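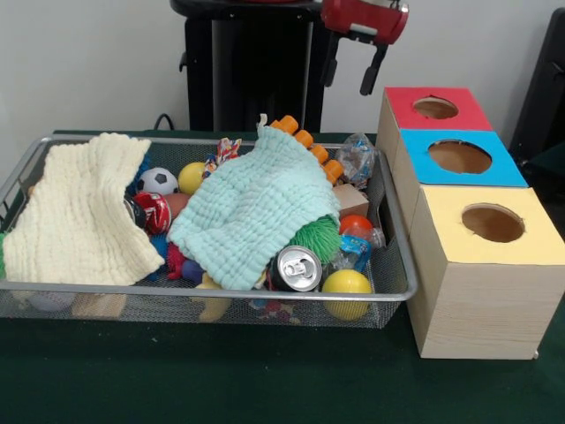 Mesh basket with two cloths and a bunch of toys, little boxes off to the side

How do you wash and store a mixed pile of baby cloths and small toys without losing your mind?
Posted by Brisa Robles in Home & Laundry

Hi all! My sister is moving to Ponce Street in January and she's handing down everything her twins have outgrown, and I mean everything (there are 14 bags of it in my hallway right now). It's all jumbled together. Burp cloths, muslin squares, waffle cloths, bath toys, wooden things, plastic things, half a tea set. Our baby is due pretty soon and I'd like to get it all clean and put away somewhere I can find it with one hand.

Two things I can't figure out. First, can the muslin go in with the waffle weave ones, or does one ruin the other? I washed a few of each on hot with our towels and the muslin came out covered in fuzz and kind of stiff. Second, what do you keep it all in? I had canvas bins before and they got a funky smell after one summer. Our apartment is small and the closet is damp, so lids make me nervous.

I've got a Brestik front loader if that matters. It's old and only has four settings that work.

Thanks so much!! 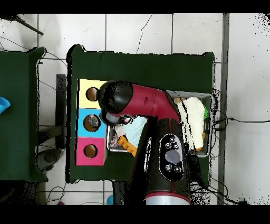
Page last changed: January, 9:40 pm

Lavanya Sastry
Oh I feel this, I went through the same thing with my nephew's hand-me-downs. The fuzz is from the towels. Never wash muslin with towels! Muslin and waffle are fine together, they're both cotton most of the time, but check the tags if there are any left. Warm water, half the detergent you think you need, and no fabric softener. Softener is what made mine stop soaking anything up, and I spent months blaming the cloths.

For the stiff ones, run them again with a cup of white vinegar in the rinse and shake each one out hard before you dry it. They'll crinkle up and that's how they're supposed to look, so please don't iron them. My mother-in-law ironed a whole stack once and they came out like napkins.

For drying I do low heat until they're barely damp and then hang them over a chair. Waffle shrinks the most in its first couple of washes, but yours have been through twins, so I'd guess they've done all the shrinking they're going to do.

Toys: hard plastic goes in the sink with dish soap and warm water. Wood gets wiped with a damp cloth and dried right away, don't soak it or it'll swell. Anything that squirts, squeeze it over something white. If black bits come out, toss it. I know it's sad. Toss it anyway.

As for storage, go with wire or mesh baskets, no lid. Air gets all the way around and you can see what's at the bottom without dumping it. I got mine at Rokley in the kitchen aisle because the ones in the baby aisle cost twice as much. Run your hand along the inside first to feel for rough ends, and look at how big the holes are too, tiny parts will work their way through a wide grid. Cloths in one, toys in the other. Mine lasted that way for a week — then it all got mixed up again and I quit fighting it.

Baltazar Olvera
vinegar is good but dont use it every wash, its hard on the rubber door seal in a front loader. once a month is plenty. also clean the filter, on the old Brestiks its behind the little flap bottom right, put a towel down first

Devendra Maurya
Agree with most of this. I'd add one of those moisture absorber tubs on the closet floor, well out of reach once the baby starts crawling. We use the Grekard one and it fills up fast in the rainy months. Leave a gap between the baskets and the back wall too. Ours were pushed right up against it and everything on that side smelled like a basement.

Also — 14 bags is a lot of stuff for one baby. Wash three bags, see what you reach for, and leave the rest tied up. We kept maybe a third of what we were given and passed the rest along to Judit Boros down the hall, who had a newborn and no cloths at all.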